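Leave the Cloth on the Table
By Meifang Wan

I fold towels for a living, or did for nine years, in the linen room of a small hotel. I now write about household matters, and the complaint I hear most from readers concerns the table. They want to know how to keep it clear. My view is that most tables don't need to be clear. They need a decent cloth, one folding towel and a place for the cords, and people should stop apologizing for the rest.

The cleared table is a sales idea. Look at the Sosto catalog, which I get twice a year whether I ask or not. Every table in it has a bowl and nothing else. The October issue had 194 pages and I did not find a single power cord in it. People who live in real rooms plug things in. They fold laundry on the same surface where they charge a tablet, and the fabric spray stays out because it will be needed again soon.

I keep mine out too. A spray bottle put away in a high cupboard is a bottle that gets used once a season. If you treat cloth at the table, the product belongs on the table, within reach of whatever you're folding.

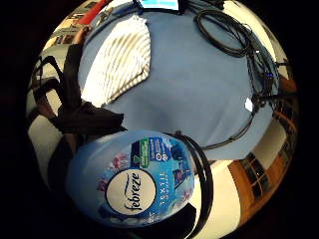
Fabric freshener, a striped cloth and the cords, with a blue cover behind.

I have three arguments for the cover, and the first is money. A good tabletop costs far more than a good cloth. I paid Ollance 927 dollars for a white table, and it showed every mark by the end of the first month. The cloth that now lies over half of it came from the remnant bin at Yin, a fabric shop two streets from me. When it gets dirty I wash it. I can't wash the table in the machine.

The second argument is grip. A towel folded on a bare, slick top slides away from you, and you end up chasing the corner. On fabric it stays put. In the linen room we padded the folding bench with an old bedspread for this reason, and the new hires got quicker in a week.

The third is noise. Set a glass jar or a metal box on a bare top late at night and the people downstairs hear it. I lived above a couple who told me so.

Against all this, people say a cloth hides dirt. It can. Crumbs get under it, and a spill soaks through and sits there. I accept that, and I lift mine off every 2 days and wipe. It takes less time than polishing a bare top after each meal.

People also say that a half-covered table looks unfinished. I don't agree. A cover over one end tells you which end is for work. The other end stays hard and bare for plates, or for writing. My mother did this with an oilcloth and a kitchen table, and all of us knew which end to sit at.

Color matters a little. Pick something plain, so that a striped or checked towel shows up against it and you can see the fold line. Plain blue is hard to beat. White on white is a nuisance for anyone over fifty, and I speak from experience.

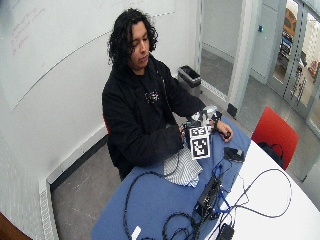 The trouble with cords

Cords are where I part ways with the tidy crowd entirely. The usual advice is to hide them. Tratside sells a box for it, with a lid, and I bought one. Inside a month I had no idea which plug went to what, and the lid wouldn't shut. A cord you can see is a cord you can check for a split jacket or a bent end. Mine stay in loose loops on top. I don't wind them tight, and I don't run them under the cloth, where heat builds up and where somebody will sooner or later set down something heavy.

My one rule is that cords and folding don't share the same square foot. If a towel has landed on a cable, the towel gets moved. A cord that hangs over the side should hang where no one walks. Past that I leave them alone.

As for the towel itself, leave it out. A folded one at hand gets used on a spill right away. If it has slumped out of shape by evening, fold it again or don't. I have refolded thousands and can report that a crumpled towel dries a wet hand as well as a square one.

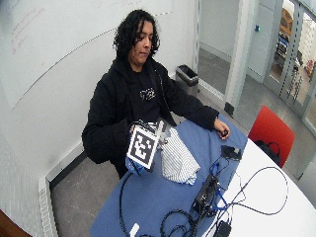
What size should the cloth be if I only want to cover half the table?
Measure half the length, then add some 9 inches so it hangs over the end. The overhang keeps it from creeping toward the middle, and a plain hem is enough.

I've had letters asking whether a runner would do the same job. It won't. A runner is too narrow to fold a bath towel on, and it wrinkles the first time you lean on it. Buy the wider piece and wash it before you cut it.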